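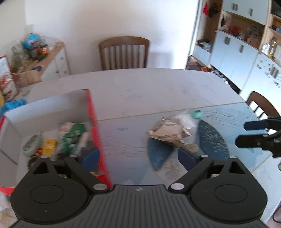 The dining table at Beatrice Urio's apartment, Lidinberg.

My sister Beatrice bet me 200 shillings and a plate of samosas that no machine would tidy her dining table before she turned fifty, so I had 22 months left and a grudge. You'd think a table would be easy! It's flat. It stays where you put it.

But have you seen my sister's table? Wrappers, a crumpled blue thing, the red-edged box she calls "the office." I write manuals for Phelan (dishwashers mostly), and I know what happens when you tell a machine to put things away. It wants to know where away is.

"What's trash?" I asked her, pencil ready.

"The wrapper."

"And the brown packaging?"

"That's for Kerubo. She saves paper."

I wrote down KERUBO, PAPER and felt the samosas slipping off.
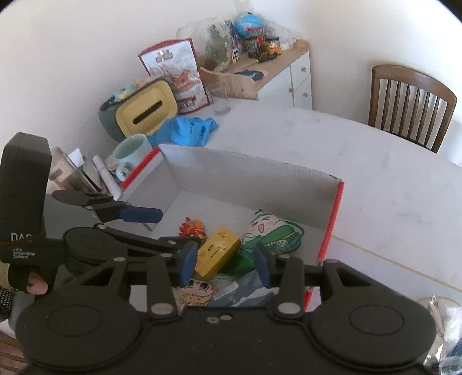 Can a machine clear a table like hers yet?
Some of it, on a good day, if a person has already decided what stays.

Then we got to the plush one with its eyes squeezed shut. I said toy shelf. Beatrice said absolutely not, he lives in the office, he's lived in the office since July, and did I want tea or did I want to keep insulting people?

I wanted tea. She moved two packets over to make room for my cup, picked up a third, looked at it, and put it right back where it had been.

"See?" she said. "Done."

I wrote that down too, and then I asked how she'd feel about 100 shillings and I'd fry the samosas myself.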